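Runduta – desk tidying demos, README

Hi! I put Runduta together with a plain question in mind: can a machine tidy a desk yet? You'll find 2665 demos in here, all done by people using hand-held grippers in a working office – keyboards, mouse pads, the usual desk stuff.

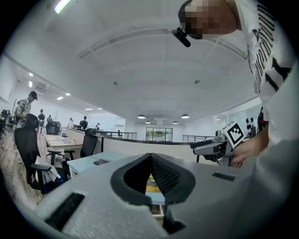
Can a robot trained on this clear my desk while I'm at lunch?
Only if your desk is nearly clear already. Our best Picard policy finished 40 percent of its trials, and cables beat it nearly every time.

Flat things are the other headache. A mouse pad has hardly any edge to grab,
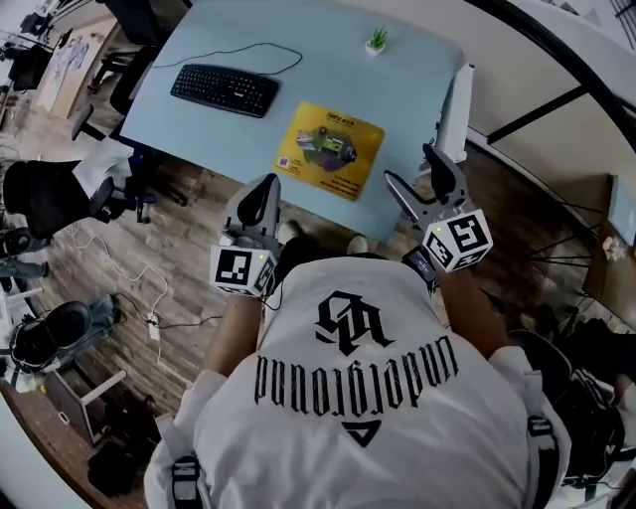

so I'd start with the 809 demos in the flat folder if you want to see where policies struggle. Load them with Gestura 5 or newer (older versions mix up left and right, sorry!). Folding laundry is a whole other project, and I haven't been brave enough yet.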